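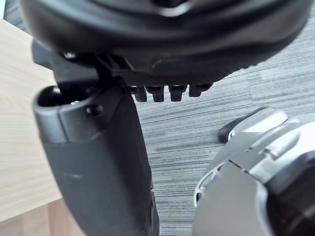

A gripper can look wonderful in a catalog and still drive you up the wall by lunchtime, and I say that with real affection for all of them. When the folks at Zillance let me spend 10 days in their Hirkdale workshop, I went in sure I would favor the Rindgate, a slim gray finger design that gets into tight corners like a letter opener. Its rival, the silver Kahsay, seemed to me a bit bulky, with all that rounded shell around the works.

Well, I had some rethinking to do. We gave both the same chores — pill bottles, paperback books, a very tired sponge — and kept score the old-fashioned way, with a pencil. The Kahsay made 94 clean picks before I stopped for coffee, and the Rindgate made 62, though it was far kinder to the sponge. It also took me 2 tries to get the Rindgate's wrist camera lined up so I could see past its own mount (I had the bracket on backward, and was too proud to ask).

If your parts are small and crowded together, I'd still steer you toward the Rindgate. For a mixed bin I'd take the Kahsay, bulk and all. Zillance has a softer fingertip coming for it in October, and I've already asked to go back — sponge in hand.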